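Grullness College of Home Studies
Practical Housekeeping, first year
Handout 4: Working at the countertop
Prepared by Liên Quan, with corrections from Graham Hulme

Please read before the practical hour and bring it with you. The words in the list at the end will be used in the written work in April.

4.1 What we mean by the countertop

In the course I use "countertop" and "worktop" for the same thing. It is the flat surface at standing height on which most kitchen work is done. The table is a different surface, normally lower, and many tasks that are tiring at the countertop are comfortable at the table with a chair. We will speak of the table in handout 5.

A countertop has three zones, and you should be able to name them. The front zone is the strip nearest to the body. The middle zone is where the hand arrives when the elbow is a little bent. The back zone is against the wall, and for most people it needs a straight arm or a small lean. In the practice kitchen in Ashworth House the countertop is 62 cm deep. Some older kitchens have less.

Work is done in the front and middle zones. Things which wait are kept at the back. When I visit kitchens I very often find the opposite: the bread bin and the post are in front, and the person cuts onions in a corner the size of a plate.

4.2 Height

The old rule is to stand straight with bent elbows and to have the surface a little under the elbow. It is a good rule for light work such as spreading, peeling or filling jars. For work with pressure, for example kneading, the surface should be lower again, so that the weight of the shoulders can help.

We can't change the height of a built countertop in one afternoon, but small changes are possible:

Surface too high: do the heavy work at the table.
Surface too low: put a thick board on it, with a damp cloth under the board so that it does not slide.
Two people of different height: agree who does which task, and put the board away after use.

Johanna Rainer asked last year if a footstool for one foot is useful. For long standing, yes. Change the foot now and then, and push the stool under the cupboard when you have finished, or somebody will fall over it.

4.3 How near to stand

Beginners stand too far away. They fear to touch the edge, so they bend from the waist and hold the arms out, and after 15 minutes the lower back complains. Stand near enough that the upper arms can hang down. The feet are a little apart. If there is a plinth with a space for the toes, use it.

Look at the work by lowering the eyes first and the head second. When the whole back must come down to see the work, the light is bad or the surface is too low.

For reaching there are two movements. The short reach is made from the elbow, and you can repeat it many times without getting tired. The long reach is made from the shoulder and should be kept for things that you need once or twice. If you notice that you make the long reach again and again for the same jar, move the jar.

4.4 Clearing before starting

Every practical hour begins with a clear countertop. The order we use is the one that Azra Obradović wrote for the evening group, and I have kept her wording where I could:

1. Take away what belongs in another room.
2. Put rubbish in the bin and dishes beside the sink. Do not begin to wash up now.
3. Push what stays to the back zone.
4. Wipe the front and middle zones towards you, and catch the crumbs with the other hand.
5. Dry the surface with a second cloth.
6. Put out only the things for the first task.

Number six is where most marks are lost. Students bring out everything for the whole recipe, and then there is no place for the board. Leave at least 44 cm of free width in front of you. Measure it one time with a tape and afterwards you will know it by eye.

Cloths: one for the surface, one for drying, and neither of them for the floor. Zoline cloths are in the second drawer, folded. After the lesson they go in the wash and not back in the drawer.

4.5 Clothes for countertop work

There is no uniform in this course. Wear something which can be washed and in which you can lift the arms. Sleeves should end above the elbow or be rolled up and stay up – a cuff that falls down is dipped in the first bowl. A T-shirt is quite suitable. White shows every stain, but it can also be washed hot, and some students prefer it for this reason. Printed shirts are turned inside out for washing and ironing.

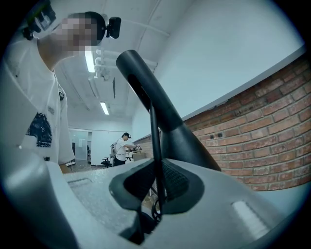 Fig. 1. Standing close, with one hand reaching towards the countertop. White T-shirt with short sleeves and a dark navy print on the front.

Long hair is tied back. Rings and bracelets are taken off and put in a pocket, never on the window sill.

4.6 Practical exercise (in pairs, 30 minutes)

One student works and the other one observes. Then change places.

a) Stand at the countertop in your usual way. The observer looks at the elbows, the back and the feet, and writes one remark for each.
b) Clear the surface in the order of 4.4.
c) Put a board, a bowl and a spoon in the places where you think they should be. Move a cupful of dried beans from the bowl to the board and back with the spoon.
d) The observer writes down each long reach, with the object that caused it.
e) Change the places of the objects and repeat c).

The observer does not give advice during the work. Keep the remarks until the end, please, also when it is difficult.

Amos Van Dusen has the key for the cupboard with the boards and bowls. Ask him before the lesson, as he is teaching in the next room and does not like to be called out.

4.7 Written work

Draw your own countertop at home from above, with the three zones. Write in what stood there before you tidied. Then make a second drawing with your changes, and half a page on why you made them. Groups who use the Iltitura workbook may draw on page 30.

Word list

countertop, worktop – the flat surface for standing work
front, middle and back zone – see 4.1
short reach – movement from the elbow
long reach – movement from the shoulder
plinth – the low board under the cupboards
cuff – the end of a long sleeve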